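Notes from the Kitchen Table

February again, and I have spent most of it thinking about plates.

Some of you will remember that my aunt left me her dishes. I say dishes, but what I mean is nine boxes wrapped in newspaper, and for the longest time they lived under the stairs behind the vacuum cleaner. I kept telling myself I'd get to them when I had a free weekend. Then the pipe under the sink started dripping, I had to move everything to get at the shutoff valve, and there they were in the hallway with nowhere else to go. So I opened them!

I had forgotten how much pattern there was in that woman's house. She bought what she liked, one piece at a time, from church sales and from a shop called Barasa that used to be next to the bus station (it's a phone repair place now, and a pretty good one). Nothing matches. There are roses next to stripes next to a gravy boat shaped like a fish, which I was scared of as a kid and am still not fond of. She set the table with all of it at once and it looked wonderful, and I've never been able to work out how she did it.

My own cupboard is all white. I bought a boxed set when I moved in, 18 pieces, and I've replaced the broken ones with more of the same. It's fine. You can see the food. But after a week of eating my toast off something with a garland around it, I went back to a white plate one morning and felt a little sad, like I'd been moved to a smaller desk.

So I've been asking people about this, and it seems a lot of us are putting the plain stuff away. Struan Strachan wrote to me after the last newsletter to say he'd hung his grandmother's platters up the staircase wall, all of them, and that the trick is to lay the whole arrangement out on the floor first and leave it there for a few days while you walk around it. He also says to start in the middle and work outward. I did it the other way and now have a very crowded corner by the light switch. Thank you, Struan, your letter came one day too late.

What I like best are the birds. My aunt had a real weakness for them, mostly blue ones with long tails that curl up at the end like a question mark. They don't look like any bird I've ever seen at the feeder. Somebody with a brush just decided that's how a tail ought to go, and I'm with them all the way. Once you start noticing painted birds they're everywhere -- on tiles, on tablecloths, on the curtains at my dentist's.

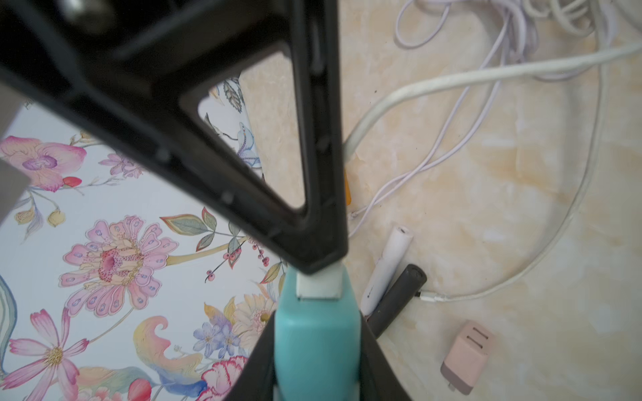
If you want to start mixing

I'm no expert, but I've made enough mistakes this month to pass a few along.

Pick one color and let it turn up somewhere in most of the pieces. Mine is blue. It doesn't have to be the same blue, and I think it's better if it isn't. The pink things can come too, as long as there's a blue thing sitting next to them.

Check the bottoms before you use anything old for food. A few of mine have fine cracks all through the glaze, so those are for keys and loose change now. Anything with metallic trim stays out of the microwave. I knew that, and I still managed to give myself a fright with a saucer and some leftover rice.

Don't pay too much. I saw one small bowl priced at $70 in an antique mall, and two aisles over there was a whole basket of odd saucers for 3 dollars apiece. Guess which I came home with.

And use them! I dropped a dinner plate in the first week, one of the rose ones, and stood there waiting to feel terrible. I swept it up and had my soup. My aunt broke things all the time and kept the nicer bits in a jar on the windowsill, so I've started a jar.

Next month I'll get to the tablecloths, which were in box seven and smell strongly of cedar. If you've got a good way of getting old coffee stains out of linen, please write back and tell me, I've got a big one right in the middle of the best cloth. And if anybody would like a gravy boat shaped like a fish, it's yours. I'll even pay the postage.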